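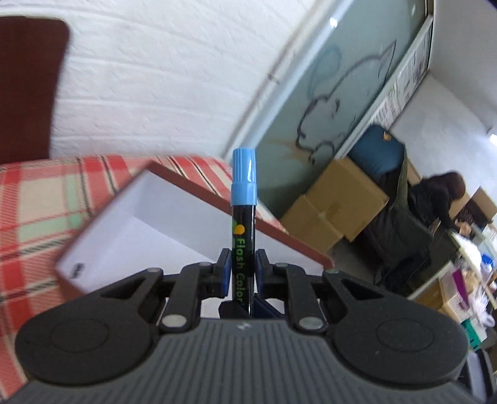 *Issue 3, page 2*

## How a Family Record Is Made

A family record is a short note of facts about one person. It gives a name, a birthplace, the names of the parents, and sometimes a job.

Most of these facts were first written down by a clerk. In the village of Pestitz, the clerk kept one book for births and one for burials. The birth book has 700 entries. Each entry takes up two lines.

Old spelling causes trouble. The same family may be Mittal on one page and Mital on the next. An indexer types the name exactly as it is written, then adds the usual spelling in a second box. A search will then find both.

A record needs a source. The source tells the reader which book and which page the fact came from. A story told by a grandparent is also a source, and it is labeled "spoken."

When two records disagree, both are kept. The older one is listed first.

**Words to know**

- *Index:* a list that shows where to find a name.
- *Ancestor:* a person you descend from, such as a great-grandmother.
- *Parish:* the area served by one church.

Text: Jennylyn Espiritu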